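Recalculating net run rate for a shortened game

Our club scoring sheet had the wrong net run rate for most of the season, and the error came down to one cell. 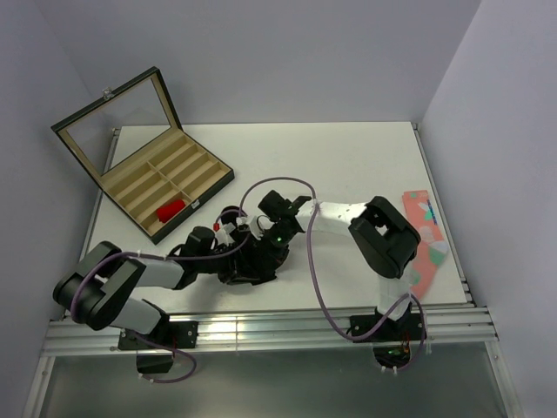
The cell in question held overs as a decimal. A side that faces 18.3 overs has faced 18 overs and three balls, so the correct figure for division is 18.5. The sheet was dividing by 18.3. Over one innings the difference is small. Over a season, in a table where second and third are level on points, it decides who gets the home semi.

I score for Gasbridge in the Amini Shield, a one-day competition played on Fevulora rules. The rules give net run rate in one sentence: runs scored per over faced, minus runs conceded per over bowled, across all completed matches. Three things in that sentence need care.

First, a side bowled out is charged its full allocation of overs. We were all out for 127 in the 31st over of a 40-over match and the divisor is 40. The old sheet had 30.4 there, which flattered our rate for that innings by nearly a run an over.

Second, the rate is calculated on totals. You add up all the runs, add up all the overs, and divide once. Averaging the match rates gives a different answer whenever the innings are of different lengths, and in our competition they always are. The old sheet averaged.

Third, shortened games. If both sides are cut to the same number of overs before the start, the reduced allocation replaces the 40 and nothing else changes. If the chase is cut after the first innings has finished, the side batting first is credited with the revised target less one, over the revised overs. I had been entering their real score. We had one of these in March, when a storm came through at tea and Filance were set a chase in 25.

The fix was to stop storing overs at all. I now store balls. Each innings has three columns – runs, balls faced, balls charged – and the third equals the second unless the side was bowled out, in which case it equals the allocation times six. Run rate is total runs times six over total balls charged. Wides and no-balls go into the runs column but never into the balls columns, which the scorebook handles correctly if you count only legal deliveries.

Before the correction our season read 1106 runs for, and that part was right. Every divisor under it was wrong to some degree. Re-entering the lot from the books took an evening, mostly spent on one page where the last pair's stand of 57 had been written over in two colours of pen.

With the new columns in, we stay third. Filance stay second, by a slightly larger margin than before. I have sent the corrected sheet to the other scorers and asked them to check the storm game against their own books, as I would like a second reading of the over count at the break.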